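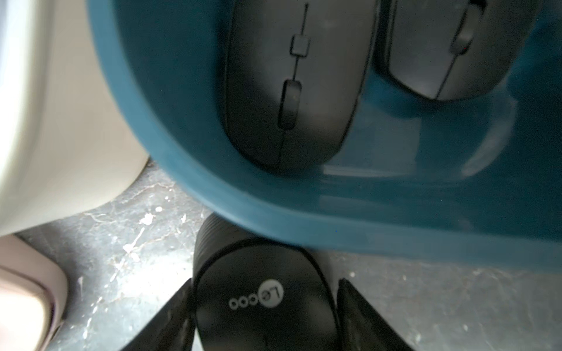 17/11/2019 — Pliswood

I'm running for the open seat on the Pliswood town council, and I wanted you to get it from me before the rumor mill got hold of it (sorry, Evangelia, I know you had 80 on me backing out).

Some of you know me from the Skono bus fight back in October, when 41 of us packed into a room at the library and got the evening route put back on the schedule. I had such a good time that night, and I went home thinking, well, why stop there?

My big thing is the Boutros Street bridge. It's been down to one lane for 2 years and I'm tired of hearing that the study is "almost finished" — I want a repair date, in writing, on the town website. I'd also like council meetings moved to the evening so people with jobs can come and yell at me in person!

Maya Majali is managing the campaign and Steinar Vídalín is handling the money, and we've already got roughly 100 yard signs spoken for. If you want one, tell Maya soon.

We're kicking things off at Stundidell Hall with coffee and my aunt's almond cake. Come ask me anything, even the parking question.

— Joelle Khoury, candidate for Pliswood Town Council

Press contact: Shewit Workneh, Khoury for Council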